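Questions about card racks and boxes come in faster than we can answer them by email, so Golshifteh Nikzad and Gholamreza Parsa at Rotico have put the usual ones on one page. We sell a few of these things. We also think a lot of people buy them who don't need to, and you'll find that opinion below.

## Do I need a clear box for my cards at all?

Probably less than you've been told. If you have six cards and a wallet, use the wallet. A box earns its space when cards pile up on a desk: membership cards, sample cards, spare gift cards, the plastic tags that came with something you no longer own. We would rather you sorted the pile first and then looked at what was left.

## Will a clear box look as neat as it does in the catalog?

For a day, maybe. Clear acrylic shows whatever is behind it and under it, including your grout. Dark cards do best in our opinion, and even those pick up reflections if the surface is glossy.
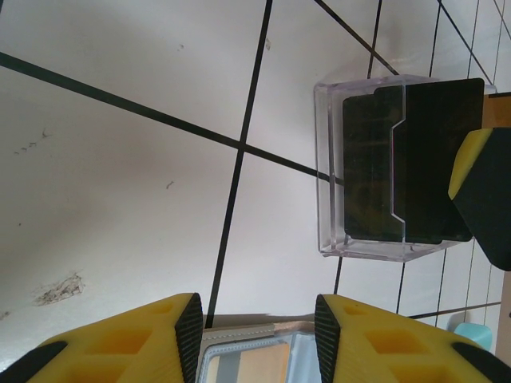
*Two black cards standing upright in a clear open-top box, on white tile.*

## Is "crystal clear" true?

We don't use the phrase. Thick edges catch the light and read as a pale tint. Some people like that. If you want something that disappears completely, we haven't found it, and we've looked at the Lurnness line and the Farahani line as well as our own.

## What's the difference between a box and a rack?

A box keeps everything in one place, standing or slumped. A rack gives each item its own slot, so you can pull one without dragging out its neighbor. Racks are better for things you use daily. Boxes are better for things you want to stop thinking about.

The 30-slot rack is our least favorite product, and yes, it's still for sale. Most buyers write back to ask what to do with the empty slots.

## Can I mix colors and sizes in one rack?

Yes, with some common sense. Put tall pieces where they won't lean over short ones. A card that tips sideways will hide the slot next to it, and then you'll swear the slot is empty and order another rack. We have had this exact phone call.

Color coding is oversold. It works if you have a handful of colors and everyone in the house agrees on what they mean. Past that, use labels.
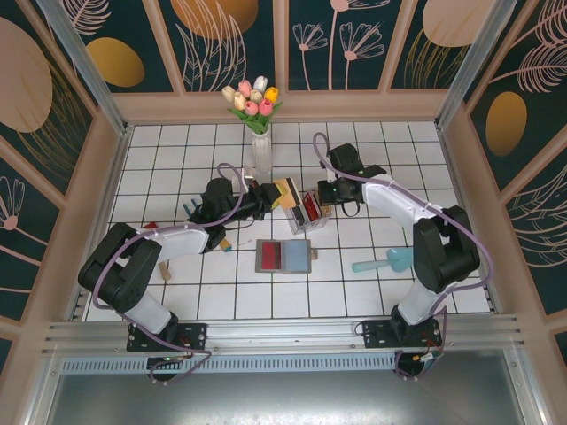

*The open rack with mixed items, the divided gray tray in front and the tulips behind.*

## Is a divided tray worth adding?

Often more than a second rack would be. Two halves are enough for "coming out" and "going back," or for your things and someone else's. Anything flat can lie in it without a slot of its own. Skip the trays with nine compartments. You'll forget what seven of them are for.

## Should I leave decorations on the same surface?

A vase is fine if it sits well back and your sleeve doesn't pass over it. Artificial stems are the sensible choice near paper cards. We don't buy the claim that flowers make anyone tidier.

## How do I clean the acrylic?

Lukewarm water, a drop of dish soap, a soft cloth. Don't use glass cleaner with ammonia, whatever the forum told you. Paper towels can leave fine scratches.

## What about the surface underneath?

White tile shows every speck and smudge, and a clear base hides none of it. Wipe the tile before you set the box down. It takes 60 seconds, and it helps more than any polish we could sell you.

## Do you have a showroom?

A small one in Gallcombe, closed in January. Bring the cards you want to store. Guessing sizes from memory is the main reason for returns.

## Can I return an opened rack?

Yes, within 30 days, with all its parts. Scratched acrylic is exchanged only if it arrived that way, so check it before you peel off the last piece of film.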